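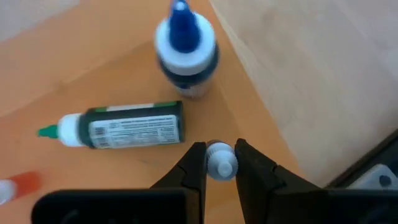 Figure 3. A small white ridged cap with a short nozzle, held above the tabletop; a squeeze bottle with a blue pointed nozzle stands behind it.

4.2 Small caps and where they end up

I came to this part of the study thinking I'd be writing about bottles. Everybody in the Lallville and Skeltmont households had plenty to say about bottles — which ones drip, which ones clog, which ones you end up squeezing with both hands over the sink. But once I sat down with my notes from April, the caps kept taking over, so they get their own section.

By caps I mean the little loose pieces, like the one in Figure 3, with a ridged rim around the wide end and a stubby nozzle on top. They're small enough to pinch between two fingertips, and they're a pain to keep track of! We had 67 home visits in all, and in 27 of them a cap or nozzle was lying loose on a table, a counter or a windowsill when I walked in. A few people could tell me right away which container it went with. More of them picked it up, turned it over a couple of times and put it back down where it had been.

I asked what happens next, and I loved the answers. One household in Skeltmont keeps a jam jar just for strays (I got to dump it out, and we spent a very happy half hour matching). Another uses the dish by the front door, along with the keys and the spare change. Eight homes had a drawer for them, and in every one the drawer also held batteries.

Color seemed to help a lot. A bright nozzle got put back on its bottle sooner, or so people told me, and the plain white pieces hung around longest. I'd be careful with that one, though, as I only have people's word for it, and Harju's earlier survey didn't ask about color at all. The Jokumton visits, which I get to in 4.3, went a bit differently — most of the kitchens there had open shelves, and the loose parts tended to sit right next to whatever they'd come off of.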